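News > Press Releases > Community

Clirbridge Opens Sorting Room for Donated Household Goods

CLIRBRIDGE, 10/31/18 - The Clirbridge Reuse Center has opened a sorting room for small household items and toys at its Hokano Street building. The room was paid for by a grant from the Ofori Fund and will handle roughly 1,000 items a month.

Mixed donations are placed in metal bins and sorted by type - toys, grooming items, kitchen goods and general plastics. Sorted goods will go to the center's shop in Limach beginning in February.

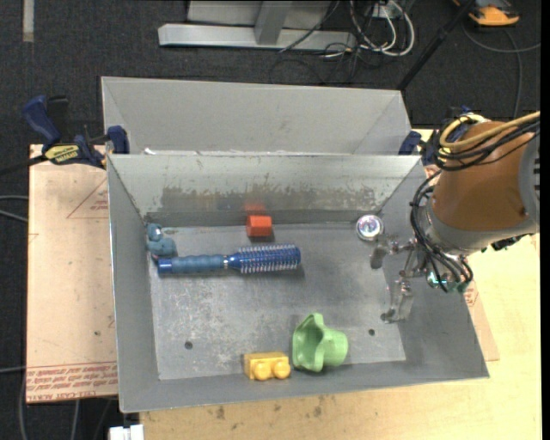
Do donors need to sort items before bringing them in?

Mixed boxes are welcome, with a limit of 3 per visit. Glass should be wrapped and kept in a separate box.

Donations are accepted at the Hokano Street entrance until 4 p.m.

Last updated: February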